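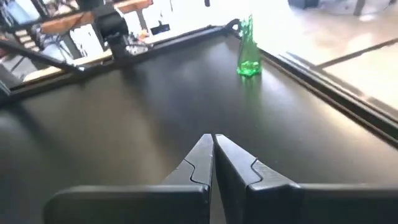 Translucent green on a black tabletop.

Colored Glass and Artificial Flowers: Frequently Asked Questions

These are the questions that come in most often at the Amaral shop in Civbridge. If yours is not answered, use the contact form or ask at the counter.

Do you sell the flowers and the vases separately?
Yes. Every stem and every piece of glass has its own price. We also make up sets, which are a vase with one or two stems already cut to fit. The sets are listed under Gasadska on the order page.

How many stems should I put in a small vase?
One or two. A narrow neck holds a single stem upright without any help. Two tulips will share a small clear vase if one is cut shorter than the other, so the blooms don't press together. More than that and the leaves start pushing the stems out to the sides.

Can I cut the stems?
Most have a wire core. Use wire cutters, because it will ruin scissors. Hold the stem next to the vase first and mark the place with tape. Cut a little long. You can always take off more.

Which colors go together?
There is no rule. Pink and white tulips are usually sold with clear or green glass, and blue sprigs with purple or pink. If the flower has two colors in the petals, plain glass is the safer choice. Dark furniture makes pale petals stand out, but deep purple glass can look almost black on it unless there is light behind.

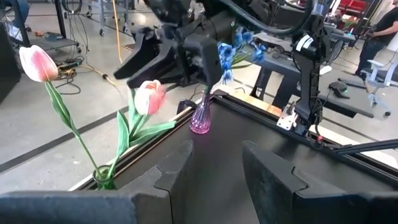

Keep a tall stem and a short one a little apart when they stand on the same table, and turn the leaves so they don't cover the smaller flower. Bend each leaf near where it joins the stem. Bending it in the middle leaves a crease that does not come out.

My vase tips over. What can I do?
Put some weight in the bottom. Clear glass pebbles work in a wide base. For a bud vase with a narrow neck, use fine sand and a paper funnel. Also check the stem. A large bloom leaning to one side will pull a light vase over, and shortening the stem often fixes it. Keep vases back from the edge of the table in any case.

How do I clean the petals?
Dust them with a soft dry brush. If that isn't enough, wipe with a damp cloth and let them air dry. Don't soak fabric flowers. The color in some blues and deep pinks can run.

How do I clean the glass?
Warm water and dish soap. Wash colored glass by hand. For a narrow neck, add a spoonful of uncooked rice with the water, swirl it, and rinse. Let the vase dry completely before putting a wired stem back in, or the wire may rust and stain the bottom.

Will the colors fade?
The glass will not. The petals will, over time, in direct sun. Pale pink goes first. A north window or a shelf away from the window is better.

Can I put real flowers in the same vase?
Yes, all our glass holds water. Take the artificial stems out first.

Do you rent for events?
We do. We keep up to 500 bud vases for rental, and they go out in crates of 46. June fills early, so write to us in the spring. Breakage is charged at the shelf price. Chips on the rim count as breakage.

Do you deliver?
To Civbridge and Prerkambridge. Orders are packed until 2 p.m. and go out the next working day. Glass is wrapped piece by piece and flowers travel in a separate box. Please open both boxes and check them before throwing out the paper, as small stems get missed.

Who do I contact about a broken piece?
Write to Sofia Christodoulou through the contact form. Include the order number and a photo of the damage.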